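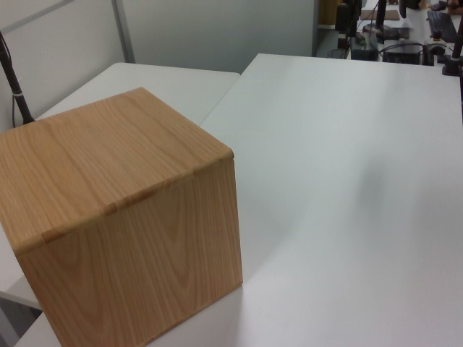 Closed box with oak veneer, top and front faces.

About Flitivik

Flitivik is a record label and music archive based in Killaten. We record, restore and publish acoustic music made by families: parents and children, siblings, and in a few cases three generations on one session. The catalog holds 81 releases, of which 41 are new recordings and the rest are restored from home tapes.

What we do

Recording takes place in the Testel room, a single live space with a control booth on the north side. Groups play together without headphones unless they ask for them. Most sessions are tracked to 16 channels at 96 kHz and mixed in the same building. Overdubs are allowed but kept on separate tracks, and the sleeve notes say which parts were added later.

Restoration covers open-reel tape, cassette and lacquer disc. Each item is inspected, cleaned if needed and transferred flat before any noise reduction is applied. The flat transfer is kept as the archive copy. Owners receive the original back along with a WAV file and a short condition report.

The Chaudhary Collection

The largest single holding is the Chaudhary Collection, made up of reels recorded in kitchens and church halls over 19 years. Cataloging is still in progress. Song titles, tunings and players are entered as written on the tape boxes, and corrections are added as separate notes. Listening copies can be heard on site by appointment.

Terms for artists

Artists keep ownership of their songs. Flitivik licenses the master for a fixed term, after which the rights return to the group. For family acts, royalties are divided by a written split agreed before the session. Players under 18 need a signature from a parent or guardian who is not also the producer.

Submissions

Demos are accepted by upload or mail. Send no more than four songs, with a list of players and instruments. Listening rounds are held in March and September.

Page last revised 26 March 2020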